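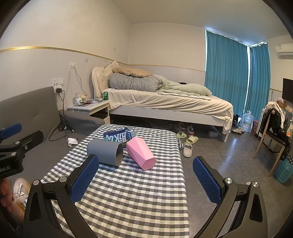
Aurélio Tseng

Início > Design de Interiores > Materiais Têxteis > Aula 5

Categoria: Apontamentos de aula

Tempo de leitura: 2 min

5. Padrões de xadrez em têxteis de mesa

5.1 Definição. Designa-se por xadrez o padrão obtido pelo cruzamento ortogonal de riscas. Pode ser tecido (fio tinto antes da tecelagem) ou estampado. No tecido de fio tinto, o cruzamento de duas cores produz um tom intermédio; num xadrez cinzento e branco em tafetá, esse tom lê-se como cinzento-claro.

5.2 Escala. O módulo é a menor unidade que se repete. Em mesas estreitas, um módulo grande fica interrompido nas bordas e o padrão perde leitura. Copos e outros objetos lisos, de cor única, destacam-se melhor sobre módulo pequeno.

5.3 Queda. Mede-se do tampo à bainha, na vertical. Para o exercício, considerar um tampo de 870 mm de largura e bainha de 5 mm.

5.4 Alinhamento. As riscas devem correr paralelas ao lado maior do tampo. O desvio lê-se primeiro nas extremidades.

5.5 Ensaio de abrasão. A amostra do fabricante Mivar é submetida a 3000 ciclos. Registar alteração de cor e rotura de fios em separado.

Exercício 2. Calcular o tecido necessário para o tampo de 5.3, com comprimento à escolha e queda igual nos quatro lados. Entregar na quarta-feira, com o módulo desenhado à escala.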